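# How I read a joint statement after a summit

I get asked a lot how I get anything out of those long, beige statements that come out after two leaders meet. You know the ones. Everybody had a "candid and in-depth exchange of views," everybody reaffirmed something, and you reach the bottom feeling like you ate a bowl of packing peanuts. I used to feel that way too! Then I started comparing them side by side and got hooked, and now I do it most Wednesday mornings before my coffee has even cooled off.

My running example is the Drilgate statement, the one from the January talks on fishing rights in the Wattimena Strait. It's short for one of these (911 words), so it makes good practice.

## What you need

- The new statement, from **both** governments' sites if they each post one
- The last statement the same two sides put out
- A text comparison tool (I use Flondico, the free version, but a word processor's compare feature works too)
- 3 highlighters, or three colors on screen
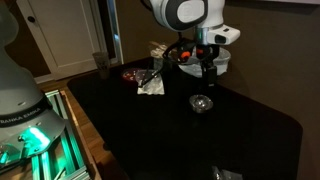
*Gripper open above a small metal bowl, with a white plastic bowl behind.*

## Step 1: Read it once, fast

Don't mark anything yet. Give yourself 15 minutes, phone in the other room, and read straight through like it's a letter. You just want the order of topics in your head. Order matters a lot in these things. In the Drilgate text, trade comes up first and fishing doesn't show up until halfway down, even though fishing was supposedly the whole reason for the meeting.

When you're done, write down the topics in order, one or two words each. Mine said: trade, visas, students, fishing, flood warning, next visit.

## Step 2: Put the old one next to it

Paste the old statement on the left and the new one on the right. If you're in Flondico, turn off "ignore small changes" or it'll hide the good stuff (I lost a whole evening to that setting once).

Go paragraph by paragraph. If a paragraph moved, compare it with wherever it used to be. The previous statement, from Stonstead, had 33 paragraphs, and a bunch of those got squashed together at Drilgate, so the tool threw up its hands and marked nearly everything as new. If that happens to you, copy the matching paragraphs out and compare them in pairs. It's slow but kind of soothing.

## Step 3: Color the verbs

My favorite step! Go through the new text and highlight only the verbs that have a government attached to them:

1. **Yellow for talk.** "Discussed," "noted," "exchanged views on."
2. **Green for agreement.** "Agreed," "decided," "will establish."
3. **Pink for one side only.** Anything that starts with one country's name and leaves the other out.

Pink is where I spend most of my time. When a sentence says one side "expressed its position" and the other side "took note," I read that as a disagreement that got dressed up for company. You'll want some backup before you say so in public, but circle it.

Watch for downgrades as well. At Stonstead, the two sides "agreed to begin" work on a shared catch limit. At Drilgate they "welcomed continued discussion" of it. Green turned yellow, and I sat up in my chair.

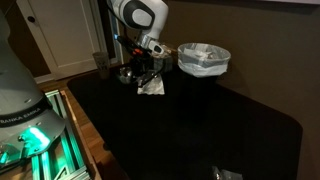

*Wastebasket near the back wall, crumpled napkin in front.*

## Step 4: Look for what's gone

Go back to your old statement and check off each topic that made it into the new one. Whatever has no check mark gets its own list. At Stonstead there was a nice long bit about a joint coast guard hotline, and at Drilgate there's no mention of it at all.

Try not to get too excited here. A topic can drop out for boring reasons, like it got finished, or it was handed to a different ministry. I look at press releases from the months in between before I write a word about it.

## Step 5: Compare the two versions

If each government posted its own version, run those through the tool too. Look especially at:

- titles and place names
- adjectives on the relationship ("friendly," "constructive," "strategic")
- anything quoted in one and paraphrased in the other

If they're in different languages, machine translation is okay for finding spots to check, but please don't hang an argument on one translated adjective. Ask a person who reads the language.
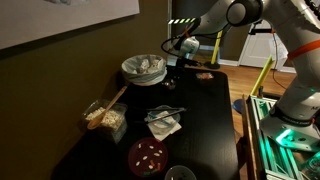
*Black table with the wastebasket at the far end.*

## Step 6: Write your notes the same day

I keep one page per meeting. Topics in order on top, changed verbs in the middle, missing topics at the bottom, and a line for the next promised meeting, with a level if they gave one (ministers, deputies, "officials"). Save the original text with it, as your own copy. Government pages get moved around all the time, and links from a couple of years back are a mess.

If you try this on the Drilgate text, start with paragraph six. There's a "respective" in there that wasn't in the old one, and I'm still chewing on it.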